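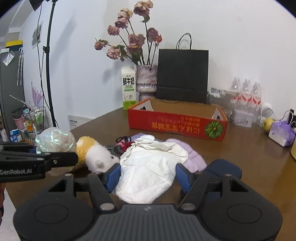

Table by the wall, white cloth and plush toy.

Winter walk-through checklist, Evangelista house, with my comments
Checked 13 January 2025

I do this once every winter, usually after the holiday stuff is back in its boxes and I can get at the outlets again. The list started as a single page I got from the insurance people and I've been scribbling on it ever since, so it's now longer and much more opinionated. Evangelista is what we call the main house (it's the name on the old gatepost, no relation). Flultemel is the little rental cottage behind it, and it gets its own list, which I'll put up when I've finished arguing with the crawl space.

How I mark things: OK means OK. WATCH means I'll look again in spring. FIX means it goes on the fridge and I'm supposed to do it before the month is out. N/A is for things we don't have.

ENTRY AND FRONT STEPS

Handrail tight, both ends: OK
I hung my whole weight off it. Looked ridiculous, felt great.

Steps free of ice, loose boards and clutter: WATCH
Second step from the top has a board that's starting to cup. It isn't loose yet but water sits in it, and when that freezes it's a little skating rink the size of a dinner plate. Sand bucket is full and by the door.

Porch light works: OK
New bulb in December.

House number readable from the street: FIX
The holly has eaten it again. I cut this back every single year and every single year I'm surprised. An ambulance driver would have no chance at all, so this one is first on the fridge.

Doormat lies flat: OK
Finally gave up on the coir one with the curled corner.

SMOKE AND CARBON MONOXIDE ALARMS

Alarm in every bedroom: OK
Alarm on every floor, including basement: OK
Test button pressed on each: OK
They're linked, so pressing one sets off all 8 and the dog next door. I've learned to text the neighbors first.

Date on the back of each alarm checked: FIX
The upstairs hall one is past its ten years. It still beeps when you push the button, but the button mostly tells you the horn and battery are good, and the sensor inside gets old whether it beeps or not. Replacement is ordered. If you've never looked at the back of yours, go get a chair (a proper stepladder, I mean, see further down where I tell myself off about chairs).

CO alarm near sleeping area: OK
CO alarm in basement near furnace: OK

KITCHEN

Extinguisher present, needle in the green: OK
Extinguisher reachable without leaning over the stove: OK
It used to hang right beside the burners, so you'd have had to reach through the fire to get to the thing that puts out the fire! It's by the back door now and I feel much smarter.

Range hood filter clean: FIX
Yuck. Soaking in hot water and dish soap as I type, so maybe this is an OK by tonight.

Nothing that burns within reach of the burners: WATCH
The paper towel roll keeps migrating. I move it to the far counter, I come back, it's next to the stove.

Outlets near sink are GFCI, test and reset work: OK
Press TEST, it clicks off, press RESET, it clicks on. The left one is stiff and took three tries to reset, so I'll press it again in a month and if it's still sulking it gets swapped out.

Cleaning products up high or locked: OK
We don't have little ones living here, but we have them visiting, and a two-year-old can open a lower cabinet faster than I can say hello.

Cords not hanging over counter edge: WATCH
Kettle. I've looped it up with a twist tie, which isn't elegant, but it'll hold until I find one of those cord clips.

LIVING ROOM AND DINING AREA

Rugs have grip pads: FIX
The big one does. The small one by the bookcase has a pad that has turned into crumbs, and it slides if you so much as look at it. I'm taking it up until I buy a new pad. I'd measured for this last year, wrote the measurement on an envelope, and recycled the envelope.

Bookcases and TV anchored to wall: OK
Pulled hard on all of them. The tall one by the stairs is screwed into a stud at the top and it didn't budge.

Table steady, no splinters, no wobble: OK
I turned the screws under the tabletop a little and that took care of the tiny rock it had.

Window blinds have no looped cords: OK
We switched to the cordless kind. They cost more than I wanted to pay and I've never regretted it.

Space heater: WATCH
We have one, a Nirno, the upright kind with the tip-over switch. I tipped it over and it shut off right away, so good. Plug wasn't warm after an hour of running. The rules in my house: plugged straight into the wall, 3 feet clear all the way around, off when we leave the room. The "off when we leave the room" rule is the one that slips. I've put a sticky note on it.

Extension cords: FIX
One behind the couch has been there long enough to count as furniture. It's in good shape, no cracks, not pinched, but extension cords are meant to be temporary and this one is old enough for kindergarten. I either need to move the lamp or pay for an outlet. I'm moving the lamp.

STAIRS AND HALL

Light switches at top and bottom: OK
Nothing stored on the treads: OK
I cleared it before I did the list, so that's cheating a bit. The bottom step is where everything in this house goes to wait for somebody to carry it up.

Carpet tight, no lifted edges: WATCH
There's a spot at the turn where it's just starting to puff.

Stepladder in good shape: OK
Use the stepladder: WATCH
Yes, I added this line for me. I stood on a dining chair to change the porch bulb even though the stepladder was right there in the hall closet. Never again (until next time, probably).

BATHROOMS

Water at the tap not scalding: OK
Kitchen thermometer under the hot tap for a couple of minutes, and it topped out just under 120. I turned the heater down two winters ago and we don't miss it.

Non-slip mat or strips in tub: OK
Grab bar tight: OK
Fan pulls air: FIX
Hold a square of toilet paper up to the grille. It should stick. Upstairs, it sticks. Downstairs, it flutters sadly to the floor. I took the cover off and there was enough fluff in there to knit a hat. Vacuumed it and it's better, but it still won't hold the paper, so I think the flap outside is stuck shut.

Medicines sorted, old ones gone: OK
Found cough syrup from a previous presidency. The pharmacy has a drop box.

LAUNDRY

Lint screen cleaned: OK
Vent hose behind dryer cleaned: OK
This is the job I dread, and it took me all of twenty minutes. Pull the dryer out, unclip the hose, vacuum it, run the brush through the wall part, push it back without crushing the hose. That last bit is the trick. I now leave a block of scrap wood on the floor back there so the dryer can't go too far.

Hose is metal: OK
Washer hoses not bulging or cracked: WATCH
No bulges, but they're getting on. The braided steel ones are on my list for spring.

BASEMENT AND FURNACE

Furnace filter: FIX
Gray as a mouse. I buy them in a box and still manage to run out in the one month it matters.

Clear space around furnace and water heater: OK
Paint and solvent cans nowhere near either one: OK
I took the old cans to the county drop-off in December. They wanted the lids on tight and nothing leaking, and I was in and out before the song on the radio finished.

Breaker panel labeled: WATCH
It's labeled. Whether it's labeled correctly is a different matter. Number 14 says "Mukard," which is what the previous owners called the sunroom as far as I can work out, and it also shuts off half the basement lights. I've penciled that in next to it.

Sump pump kicks on when the float is lifted: OK
Pipes on the outside wall insulated: OK
Main water shutoff turns: OK
Everyone in the house should know where this is. I made everyone go down and put a hand on it, with some eye-rolling.

OUTSIDE

Garden hoses off, outside taps drained: OK
Gutters clear: WATCH
Clear where I could see from the ground. I'm not going up there in January.

Chimney swept: N/A
Fireplace is sealed off.

Garage door reverses on contact: OK
Lay a two-by-four flat in the doorway and close the door on it. It should touch and go back up. It did, with a groan.

Dead branches over the driveway: FIX
One big one on the maple. Quote was 400 dollars, which made me sit down, but it's right above where I park.

PAPERWORK AND ODDS AND ENDS

Emergency numbers on the fridge, still right: OK
First aid kit stocked: FIX
Out of the medium bandages (we only ever use the medium ones). Also the tape had gone gummy.

Flashlights work: WATCH
The good one does. The drawer one needs a smack.

Fire plan walked through: OK
Out the front, out the back, meet at the mailbox. The upstairs bedroom window opens all the way and the folding ladder hooks over the sill. I unpacked it, hooked it, and then needed longer to get it back in the box than I did for the rest of the upstairs.

Going on the fridge, in the order I'll do them: holly off the house number, hall alarm, furnace filter, rug pad, lamp and extension cord, bathroom fan flap, bandages and tape, maple branch. The range hood filter is drying on the rack, so I've crossed it off already.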